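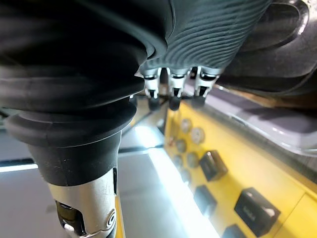
Ticket: Hand closes by itself, thumb last to know
Project: Cernix (the hand), Flistell (the shared workshop)
Status: Resolved, with one grudge outstanding
Priority: Was low. Raised to high after the mug.

Original report

The hand closes when told to, which is good, and also at other times, which is less good. It happens when the arm is parked low over the yellow test panel. Fingers twitch, then curl, and the thumb follows a beat later like a relative being dragged into a group photo. Power cycling fixes it until it doesn't. Longest stretch without a twitch so far is 19 minutes.

Expected behaviour: hand stays open until asked.
Observed behaviour: hand has opinions.

Things already tried before filing
- Reseated every connector I could reach without removing the palm cover.
- Swapped the USB cable for a shorter one, then for the original, which had been fine all along.
- Rolled the firmware back one version. Twitch remained, and I lost the nice startup message.

Log

7:40 pm. Reproduced on the second try. Arm parked with the fingertips just over the panel, no commands queued. Left it alone and went to make tea. Came back to a closed hand. Position log says the close command arrived on the serial line and was valid. So the hand is doing as it's told, and the question becomes who's telling it.

8:05 pm. Raised the arm to the top of its travel. No twitch in two tries. Lowered it again. Twitch. I would like to blame height sickness but suspect the wiring.

8:20 pm. Unplugged the laptop and ran from the little controller board alone. Still twitches. Laptop acquitted, with my apologies for the things I said.

8:50 pm. Thumb motor current looks high at rest. Baseline reading on the controller's raw scale is 1,918 with the arm up. With the arm down it climbs to 3,530 and sits there. Nothing is touching the thumb, so it is pushing against something inside itself. I know the feeling.

9:15 pm. Peeled back the rubber sleeve on the thumb. If you ever do this, warm the rubber first and go ridge by ridge. I went all at once and it shot back over my knuckles. Under it, the sensor lead had been routed on the inside of the bend instead of the outside, so every time the wrist tips down the lead gets pulled tight against the joint. I routed it. I remember being pleased with how tidy it looked.

9:30 pm. Moved the lead to the outside of the bend, left a finger's width of slack, and put the sleeve back on. Thumb baseline now stays near its arm-up figure wherever the arm goes. The hand still closes by itself, though, only less often. Two faults, then. Should have known, as I'd already started packing up.

9:55 pm. Put the meter on the supply at the controller board. Steady with the arm up. With the arm down and the panel lighting on, the voltage dips every so often and the board resets. On reset it replays the last command in its buffer. The last command, because I always finish a test this way, is "close".

10:10 pm. Switched the lighting off and parked the arm low. Nineteen minutes, nothing. Went past the old record and kept going. The lighting and the controller have been sharing one supply, by way of a splitter from the Flistell odds-and-ends tub. The splitter has Fukitz written on its label, and I should have taken that as a warning.

Fix applied
1. Thumb sensor lead moved to the outside of the bend, with slack.
2. Controller board given its own supply. Lighting keeps the old one.
3. Buffer is cleared at boot, so a reset now leaves the hand exactly as it was. This was one line of code and should have been there in May.
4. Splitter moved to the bin. If you find it back in the tub, please return it to the bin.

Follow-up comment

Ran it through the evening with the lighting on and the arm low. No unrequested closing. Asked it to close, and it closed, thumb arriving with everyone else for once.

Reply to the question about whether the textured palm cover could be causing drag: no, I checked with the cover loosened and the readings were the same. It's ugly to refit, so please don't take it off on my account.

Still open
The Hämäläinen bracket on the wrist has a bit of play in it - you can feel it if you wiggle the hand sideways. Separate ticket, separate evening. Also, whoever owned the blue mug, I owe you a blue mug.

Closing this one. Reopen if it grabs anything.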